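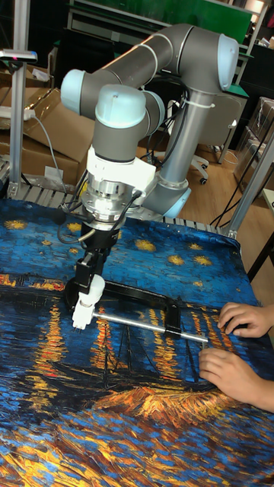
Photo: Paweena Jitpraphai

Curudari Help Desk
Ticket 102: Printed table cover keeps creeping toward the front edge
Status: Closed
Opened: Sep 8, 2023
Opened by: Paweena Jitpraphai
Assigned to: Somkiat Kaewmanee
Item: Table cover, night river print, 43 x 95 in

Paweena Jitpraphai wrote:
We bought this cover in July for a work table. The print is fine and I have no complaint about the color. The trouble is that the cloth moves. Every time somebody leans on it or pushes a tool across it, it shifts toward the front, and by the end of the day the hang at the front is a good bit longer than it was in the morning. We pull it back and it does the same thing again. It also bunches up under our hands. Is there a backing we should have ordered?

Somkiat Kaewmanee replied:
Thank you for the photo. That cover is sold without a backing. Before I suggest anything I need to know three things. What is the table top made of? Has the cover been washed, and if so, was fabric softener used? Is anything holding it down at the back?

Paweena Jitpraphai wrote:
The top is smooth laminate. Washed twice, cold, with softener both times. Nothing is clipping it at the back. One of my coworkers, Hafiz Saragih, put double-sided tape along the front edge last week. It held for a day and left glue on the table, so I took it off.

Somkiat Kaewmanee replied:
Softener leaves a coating that makes this fabric slide more on a smooth top. Please try these in order and tell me where it stops moving.
1. Wash once more, cold, no softener. Line dry.
2. Wipe the table top with a damp cloth and let it dry fully. Get the old tape glue off first.
3. Lay an open-weave rubber mat under the cover. Keep it short of the front edge so it does not show.
4. Clip the back edge if the table allows it.

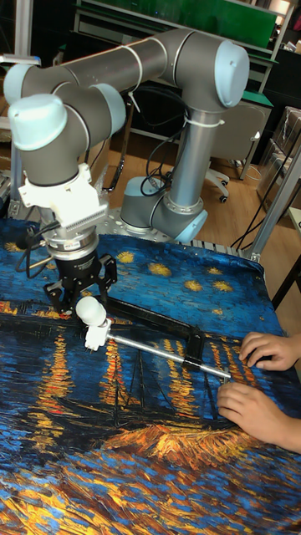 Paweena Jitpraphai wrote:
Steps 1 and 2 are done. It is better but it still moves when there is weight on it. The worst place is the right side of the table. In the second photo both hands are at that edge holding the end of the tool, one of them down on the fabric, and that is how we usually stand, so most of the pull is on that corner. The part with the yellow stars gives us much less trouble. Hafiz is bringing in a mat for step 3.

Somkiat Kaewmanee replied:
Understood. When the mat goes in, make sure it reaches all the way under that right corner. A mat in the middle only will let the corner walk.

Paweena Jitpraphai wrote:
Mat is in. The first one was too short on the right, so we cut 2 pieces and butted them together. No creeping for three days. We did not need the clips. Please close this.

Somkiat Kaewmanee replied:
Closing. I have asked Siriporn Mahawong to add the softener note to the care page for unbacked covers. Reply to this ticket if it starts again and it will reopen.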